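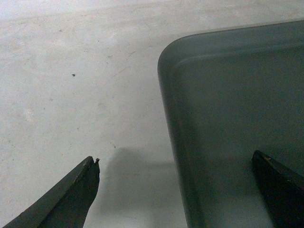

The Case for the Plain Tray

18 comments

I own a lot of things that are supposed to help me put other things away. I have a drawer insert with slots for pens. I have a spice rack that holds jars of one size, which is a size I can no longer buy. I have a hanging organizer with 52 clear pockets that I used for a month. Out of all of it, the item I would replace the same day if it broke is a shallow plastic tray with nothing in it but a flat floor.

I think most homes would run better with more trays and fewer organizers.

An organizer asks you to decide in advance what you own. Each slot is a guess about the future. When the guess is right, it looks wonderful, and that's the day people take the photo. Then you buy a thicker marker or a second pair of scissors, and the new thing has no slot. It goes on top. After that everything goes on top, and you have a pile with a plastic skeleton under it.

A tray makes one decision, which is where the edge is. Mail goes inside the edge or it doesn't. I have kept the mail, my keys and whatever needs to go back to the library on one tray by the front door in our Halldale apartment for years now, and I can tell from across the room whether it has gotten out of hand.

My neighbor Parveen Siddiqui disagrees with me about this, and she has a point. She says a tray is just a junk drawer with the lid off. Things slide around and small things get under big things. She keeps her sewing supplies in a divided case, and she can put her hand on a size 11 needle with her eyes closed. I couldn't do that. If you have a great many small things of different kinds, and you know what they are, and the list doesn't change much, buy the dividers. Sewing is like that. So are fishing tackle and screws.

Most of what lies around a house isn't like that. It's stuff on its way to somewhere else. A tape measure that belongs in the closet, a charger, a birthday card with no stamp on it. These things don't need a home of their own because they aren't staying. They need a place to wait, and the place should be easy to pick up and carry. That is the part the organizer people leave out. When company is coming I lift the whole tray and move it to the bedroom. Try that with a pen insert that only fits one drawer.

Now some opinions about the tray itself.

It should be shallow. Once the sides get high enough to hide what is inside, it's a bin, and a bin is where things go to be forgotten. I want to see everything without digging.

It should have rounded corners. I held out on this one for a while, since square corners fit papers better. But crumbs and dust pack into a square corner and you end up going after them with a toothpick. A wide curve wipes clean in one pass with a damp cloth.

It should be a dull color. I had a white one from Andeo that showed every pencil mark and a bright red one that I got tired of looking at. Gray or a grayish green is best. You stop noticing it and you see the things on it. A matte surface is also kinder under a lamp than a shiny one.

And it should be bigger than you think. People buy small trays because they look neat in the store. A small tray is full by the second day, and a full tray gets ignored. Mine could hold twice what I usually put on it, and the empty part is doing a job — it leaves room to set down the next thing without stacking.

My cousin Chaminda Marikar bought a set of stacking ones for his garage in Delamport after I went on about this at dinner. He now has a stack of trays with who knows what in the bottom two. I don't count that as a failure of the tray. Stacking turns them back into drawers. Use one, on a surface, where you can see it.

The other rule is that you have to empty it. I do mine after supper, most nights. It takes 2 minutes if I did it the night before and a good deal longer if I didn't. Some things have been on there since October, I admit, including a key I can't match to any lock. I've moved it off and back on so many times that it probably does live there.

434 shares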